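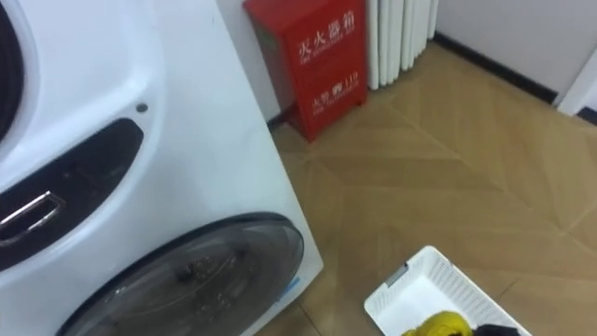 O que faz a Poline?

A Poline lava, passa, remenda e entrega roupa de cama, de mesa e de banho. Trabalhamos para pequenos alojamentos, restaurantes, consultórios e casas particulares em Golham e nas freguesias vizinhas.

Quem somos

A empresa foi aberta por Mireille Cordier num antigo armazém de sementes, na Rua do Lagar. Antes disso, Mireille tinha passado onze anos na rouparia de um hotel, primeiro na costura e depois como responsável de turno. Conhecia bem o problema dos alojamentos com poucos quartos: as lavandarias industriais exigiam um volume mínimo que eles não atingiam, e lavar em casa ocupava as manhãs inteiras na época alta.

Os primeiros clientes foram três casas de hóspedes e uma pastelaria. A pastelaria continua connosco e entrega os aventais à porta, às 7h30, dentro do mesmo saco verde.

Tumaini Were entrou no segundo ano para tratar das recolhas e hoje dirige a operação. É com ele que se combina o horário de passagem da carrinha e é ele quem responde quando falta uma fronha. A costura continua a cargo de Mireille, com duas costureiras a tempo inteiro e uma terceira entre maio e setembro.

Como trabalhamos

Cada cliente recebe um número, que é cosido em fita de algodão na bainha das peças próprias. O número fica sempre no mesmo canto, do lado do avesso, para se ler com a peça dobrada. As toalhas muito pequenas e os panos de cozinha não são marcados um a um e seguem em saco de rede fechado, do princípio ao fim.

À chegada, a roupa é pesada e separada por cor, fibra e grau de sujidade. As nódoas de vinho, azeite, base de maquilhagem e protetor solar são tratadas à mão antes da lavagem. O protetor solar é o que mais trabalho nos dá. Em contacto com água rica em ferro deixa uma mancha alaranjada que a lixívia agrava, e por isso não usamos lixívia de cloro em toalhas de banho vindas de casas com piscina.

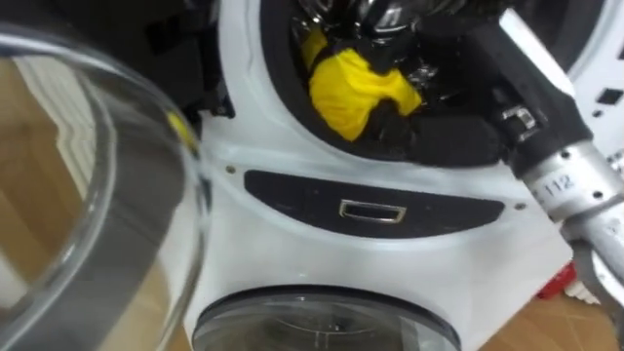

Pano amarelo na abertura da máquina.

As temperaturas são as da etiqueta. Quando a etiqueta já não se lê, lavamos a 40 graus e avisamos o cliente na guia de entrega. Lençóis de algodão branco vão a 60. O linho sai da secagem ainda com alguma humidade e passa logo à calandra, porque depois de completamente seco os vincos custam muito mais a tirar.

Usamos o detergente Flellov sem perfume em toda a roupa de cama. Temos um amaciador para quem o pede, mas não o aplicamos em toalhas turcas, que perdem absorção, nem em panos de limpeza de vidros.

Depois de dobrada, a roupa é embrulhada em papel pardo e atada por quarto ou por mesa, conforme a lista que cada cliente nos deixou. Deixámos o plástico há quatro anos. O papel é devolvido à carrinha e usado outra vez enquanto estiver limpo.

Remendos e segunda vida

A oficina de costura começou como um serviço de apoio e hoje ocupa metade do primeiro andar. Trocamos elásticos de lençóis de baixo, refazemos bainhas, substituímos fechos de capas de edredão e viramos colarinhos. No último ano passaram pela oficina 2272 peças. Dessas, 1709 voltaram ao cliente para o mesmo uso e 249 foram transformadas noutra coisa, quase sempre fronhas cortadas de lençóis gastos ao meio ou panos de loiça feitos de toalhas de mesa. As restantes não tinham arranjo e foram entregues para desfibrar.

Um remendo só é feito depois de aprovado. Enviamos o preço por escrito e, se não houver resposta em cinco dias, a peça é devolvida lavada e por remendar. 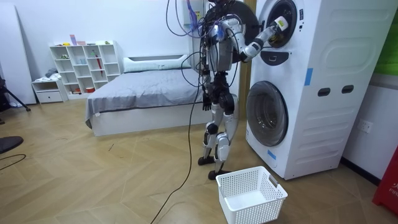
O edifício

O armazém da Rua do Lagar tem dois pisos e um pátio. No rés do chão estão a receção, a zona de lavagem e a expedição. A roupa suja entra pelo pátio e a roupa limpa sai pela porta da rua, de modo que os dois circuitos não se cruzam. No primeiro andar ficam a costura, o escritório e a sala onde almoçamos.

As obras de recuperação foram feitas pela De Luca, uma empresa de carpintaria e construção daqui, que manteve as asnas do telhado e reforçou o piso de cima. A cobertura foi isolada no ano seguinte. A água da chuva é recolhida num depósito debaixo do pátio e serve para lavar o chão, a carrinha e os contentores de recolha.

Quem quiser conhecer a casa pode marcar visita por telefone. As visitas são de manhã, entre as 10h e as 11h30, e duram meia hora. Recebemos também turmas do curso de técnicas de rouparia da escola profissional, em grupos de oito alunos no máximo.

Formação

Desde há três anos damos formação a quem trabalha com roupa em alojamentos e lares. O curso base tem duas sessões e trata da leitura de etiquetas, da separação, das doses de detergente e da dobragem. Há uma segunda parte, dedicada às nódoas, que se pode fazer em separado. Quem vem traz uma peça manchada de casa, de preferência com nódoa antiga, e trabalha nela durante a sessão.

Grande parte dos erros que encontramos vem do excesso. Usa-se detergente a mais, enche-se demasiado o tambor e repete-se a lavagem quando um enxaguamento chegava. Um lençol que sai áspero tem muitas vezes resíduo de sabão.
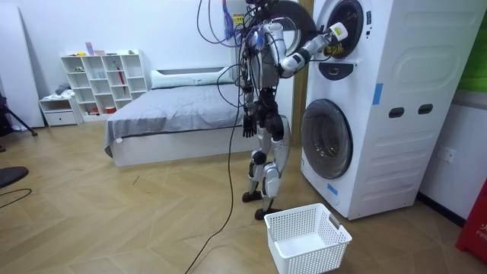
Também falamos da manutenção, que costuma ficar esquecida. A borracha da porta deve ser limpa com um pano húmido no fim do dia, incluindo a dobra de baixo, onde se juntam cotão e cabelos. A gaveta do detergente tira-se e lava-se uma vez por semana. O filtro de cotão do secador limpa-se a cada carga. Entregamos a cada participante uma folha com estas tarefas, para afixar na parede.

O curso é pago, com desconto para clientes. O calendário sai em fevereiro e em setembro e as inscrições fazem-se no balcão ou por correio eletrónico.

O que não fazemos

Não limpamos a seco, não tratamos peles nem camurças e não aceitamos tapetes. Os cortinados são recebidos apenas sem ganchos e até 2 metros e meio de altura. Vestidos de noiva e fatos de cerimónia também ficam de fora, embora a costura faça pequenos acertos de bainha quando a agenda permite.

Não alugamos roupa. Já nos pediram várias vezes esse serviço e a resposta tem sido a mesma: preferimos cuidar da roupa que o cliente escolheu.

Horário e contactos

O balcão está aberto nos dias úteis das 8h às 12h30 e das 14h às 18h. As recolhas em Golham fazem-se de manhã e as das freguesias à tarde. Em agosto mantemos o horário completo e fechamos uma semana em novembro para revisão das máquinas e da caldeira.

Para pedir um orçamento, indique o tipo de roupa, a quantidade aproximada por semana e a morada de recolha. Respondemos no prazo de dois dias úteis. As reclamações sobre peças em falta ou danificadas devem chegar até oito dias depois da entrega, com o número da guia.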